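Workshop notebook, Wednesday

Grease trial for the Hollis feed drive, continued from last week.

Stripped the reduction box again and cleaned everything in the Jastura bath for 25 minutes. The old grease had gone stiff at the output end and was still soft at the motor end, same as last time. I think the vent is in the wrong place, but that's for another day.

Repacked with Tisteck medium. The tin says to fill a third of the free space. We have always filled to half on this box and it has always run warm, so I followed the tin.
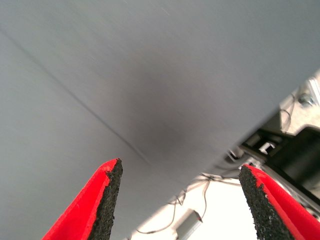 Run 1, morning

Started at 9.15 at 438 rpm, no load. Noise even from the start. Casing reached 41 degrees after an hour and stayed there. Last week's half-filled run was still climbing when we stopped it.

Put the load on at 10.30. Slight whine for the first few minutes, then gone. Current steady.

Run 2, afternoon

Same speed, 75 per cent load. Stopped at 3000 cycles to look at the teeth. Small metal spur gears are easy to judge by eye if the light is low and from one side — look at the tips first, then the roots.

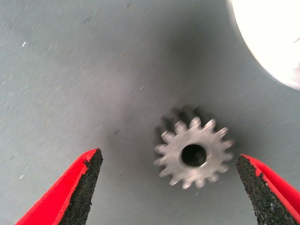
Backlash measured before refitting, no change from the morning. Casing peaked at 46 degrees, which I can live with.

Logger dropped out twice between 2 and 3 o'clock. The Cellport lead is loose at the plug end and wants replacing before anyone trusts an overnight run. The gaps are marked in the file.

To do
Order a new lead.
Ask Hollis for the drawing with the vent on it.
Repeat run 2 at full load, same grease, same fill.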